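OK so I spent my whole Saturday rewriting our house rules for demo recording and I have Opinions. Thread, get a snack 🧵

1/ Background for new folks: I run the demo side at a small shop called Zurville. People pick up a hand-held gripper, do a chore with it, we record it, and a robot arm tries to learn the chore later. I love this job. I did not love our rulebook.

2/ Our rulebook was 12 pages. Twelve! It had a section on shoe color. It had a whole paragraph on how to name folders that contradicted another paragraph on how to name folders. Guess how many people had read it to the end (me, once, in July, on a train).

3/ What it didn't have was one clear line on electrical stuff. We do plenty of plug tasks, and the whole guidance was "use common sense around outlets." Which, sure, but my common sense and your common sense have never met.

4/ So I asked around. Hilkka Kauppinen over at Gralteo sent me theirs and it's 2 pages, big type, taped to the wall by every table. I was so jealous I printed it and read it in the kitchen standing up.

5/ I stole the format (with permission!! thank you Hilkka). Two pages, big type, and every rule has to be something you can check with your eyes or your hands before you hit record. If you can't check it, it goes in the training session and not on the wall.

6/ Ok the rules. First one is the one I'll die on: decide before the take whether the strip is live or dead, and write it on the take sheet. A lot of strips have a light, so look at the light. If it's on, treat the whole strip as live, even if you're "pretty sure" it's off at the wall.

7/ A dark light proves nothing, by the way. Lights burn out. If the sheet says dead, the strip's own cord is out of the wall and you can see the end of it. Anas Sleiman made me put that in and he was right and he's been unbearable ever since.

8/ Second: fingers out of the way. Yours, I mean. The gripper is the only thing that touches the plug during a take. If the plug tips over or ends up somewhere silly, you stop recording, put the gripper down, and THEN fix it by hand.

9/ I know, I know, it's slower. We had a big argument about this one. Paavo Aaltonen said a quick nudge with the other hand saves the take. My answer is that a take with a mystery hand in it is going in the trash anyway, so what are we saving?

10/ (There are two Paavos on this project. Paavo Kemppainen was on my side. It was a very confusing meeting to take notes in.)

11/ Third: write down the socket type. Please. We had 1,903 plug takes in the old set and the field just said "socket." Which socket? Where? A plug with two flat prongs and a plug with round ones are totally different jobs and I had to go back and tag them all myself. I'm still a little bit mad.

12/ Fourth: one strip, one plug, clear table. Mugs, phones, somebody's lunch, all off. If you want clutter, that's a separate task with its own name, and Kam-wah Kuo keeps the list of those.

13/ Fifth: start every take with the gripper open, and hold still for a beat before you move. It gives the people cutting the clips a clean place to cut. I forget this one constantly so it's in bold on the sheet.

14/ Sixth, look at the pads and the screws every morning. Wiggle them. If something wiggles back, that gripper goes in the red bin and you grab another one. No tightening it "real quick" between takes, it messes up the calibration and then I get a sad email.

15/ Plug starting pose! This was the most fun bit to write. The old rules said to put the plug down "neatly," so everyone lined it up the exact same way and the arm learned to handle exactly one plug in exactly one spot. Now you move it and turn it every take.

16/ Same goes for the strip. Slide it left, slide it closer, turn it a bit. Just keep both groups of holes where the gripper camera can find them.

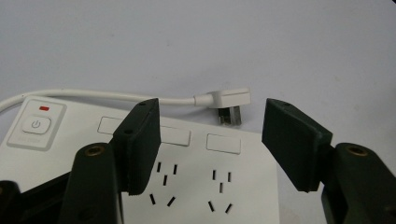 Strip light is red, gripper open, plug still up on the tabletop. This one goes down as live on the sheet.

17/ For rule three, the five-slot kind goes down as "CN combined": two-pin on top, three-pin under it. Don't just write "5 holes" (Anas. ANAS.)

18/ Somebody asked if we should follow an official standard for all this. For the electrical side, follow whatever your building and your safety person tell you, full stop, my wall sheet doesn't beat that. For the recording side I haven't found one that goes down to this level, so we're all kind of writing our own. If you know of one, send it to me!!

19/ Stuff I cut: shoe color (bye), the folder names (the Cluveo uploader does that for us now), the rule that you had to do 50 takes before a break. That last one was awful. Tired people get sloppy, and sloppy around outlets is the thing I'm trying to prevent. Take the break when you want the break.

20/ Stuff I'm still not sure about: whether we need live strips at all. The plug goes in the same way either way. My friend at Jääskeläinen says they do everything dead and don't miss a thing. I kind of want the light in the data, so the arm sees strips with it on and with it off, but I could be talked out of it.

21/ Going up on the wall Monday morning, laminated, corners rounded, I'm very proud. If your lab has a wall sheet, post it, I want to read all of them. Especially if yours has a rule for cords, mine just says "keep it off the floor" and I know that's weak.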